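3. Data Collection with the Student-Built Gripper

3.1 Setting and participants

The work reported here was carried out over two terms in the robotics elective at Dulby Secondary College. The elective runs as a double period on the main timetable, with an optional Saturday session for students who want more bench time. Students worked in teams of three or four. Each team was given the same brief: build a hand-held gripper from the Rollness parts list, use it to record demonstrations of a small set of desk tasks, and prepare the recordings so that they could be used to train a simple imitation policy on the school's one tabletop arm.

We chose a hand-held gripper over teleoperation for practical reasons. The arm can be used by only one team at a time, and in an earlier offering of the elective most students spent the bulk of each lesson waiting for it. With hand-held tools, several teams can record at once at ordinary desks, and the arm is needed only for the final trials.

3.2 Tasks and protocol

Six tasks were used: moving a marker into a cup, stacking two foam blocks, turning over a card, lining up three erasers, placing a lid on a jar, and sorting washers by size. The tasks were set by the teacher in the first week and did not change. Each recording began with the gripper open and nothing held, and ended when the student had released the last object and drawn the tool back from it. Students were asked to keep the fingers in view of the camera at all times and to avoid resting the tool on the desk partway through a recording.

Teams kept a paper log with the task, the operator's initials, and a short note on anything unusual. Logs were checked against the files at the end of every session. Where the two disagreed, the team went back through the footage and corrected the log. This was the least popular part of the program, but it caught a good many mislabelled files that would otherwise have gone into training.

In total the teams submitted 503 recordings. Of these, 79 were set aside during checking. The usual faults were a recording started late, a finger out of view, or an object knocked off the desk during the first approach. A further group of 166 recordings was flagged as usable but slow, meaning that the student had paused or regrasped at least once. We kept the slow recordings in the main set and return to them in Section 5.

3.3 Gripper design and condition in use

The gripper has two opposed fingers, each driven through a linkage arm that turns on a metal bushing. Every finger ends in a rectangular block, and a separate grip pad is attached to the inward-facing side of the block. Teams assembled the tool in their first three lessons and were responsible for its upkeep from then on.

Pad condition turned out to matter more than we had planned for. The Rollness instructions give no replacement interval, and at first we did not ask students to report wear. By the middle of the second term several teams had noted in their logs that the card task was getting harder, and that the edge of a card would catch or slide at the tip of one finger. We then added a pad check at the start of each session. The tool shown in Figure 2 has uneven pad edges and small whitish frayed bits at both tips, with fine pale specks across the gripping faces. Students were told to wipe the faces with a dry cloth, to trim any loose fibre with scissors, and to ask for a new pad if an edge had lifted.

We did not measure grip force before and after pad replacement, so we can say only that complaints about the card task became less frequent in the logs. Schools using the same design should budget for spare pads from the outset.

Figure 2. The hand-held gripper open over a desk, with nothing between the pads. 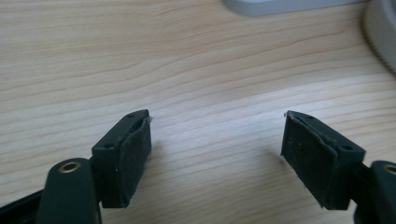 3.4 Preparation of recordings for training

Accepted recordings were trimmed by the students with the Brophy annotation tool, which runs in a browser and needed no installation on school laptops. Two students from different teams marked the start, the first grasp and the final release in each file. Where their marks differed by more than half a second, the teacher decided. The trimmed files were then split by team, with the recordings from one team held back for testing, and copied to the training machine at Drirthorpe, our partner campus, at the end of term.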